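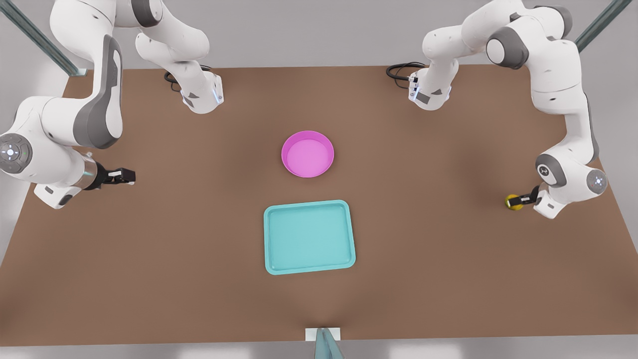 I have spent my whole adult life losing a fight with one flat surface. You buy a table to eat at, and inside a week it's a filing cabinet. What I want is plain reddish-brown tabletop from one side to the other, with nothing standing on it, and I want it in my own kitchen before the tax forms come.

Took stock last night. Mail going back to July. A phone charger for a phone I no longer own. One glove. A jar of screws I'm apparently saving for a very large emergency.

Also 178 pages of instructions for the dishwasher, in languages I can't read, and the two pages in English are about recycling the box.

The oldest layer is a seed catalog from a company called Pappas. I have no yard. I've been getting it for years and I still fold down the corners.

Went to Zelbridge for a "mail sorter." $104. It's a box with slots. The woman in line behind me had three of them, so either she's further along than I am or much, much worse.

Put the mail sorter on the table. That's the problem.

My sister's system is that anything left on her table at bedtime goes in the trash. She has thrown away a passport this way. She stands by it.

My own system is called The Chair. Everything on the table moves to The Chair when people come over. When more than one person comes over we have to talk about The Chair.

Tried an app next, Fosamis, which sends you a little bell sound every evening and asks "What can you let go of?" I let go of Fosamis.

Update: opened all the mail. Most of it was from the same insurance company wanting to know if I'd like less mail. There was a form. I was supposed to mail it back.

Also found a $600 dental bill, paid, and then a reminder about it, and then a very warm letter thanking me for paying. I kept the letter. It's on the fridge. The fridge is a separate thread.

Someone asked what happened to the jar of screws. It's in the hall closet with the other jar of screws.

January 9, 2023, 9:40 p.m., table clear. Wiped it down and everything. Turns out there's a burn mark the shape of Ohio that I'd completely forgotten about, and I think it's why I started piling stuff there in the first place.

Ate dinner at it like a duchess. Soup, cloth napkin, the works.

Put my keys down on it when I took the trash out. Just the keys. They're fine there for tonight.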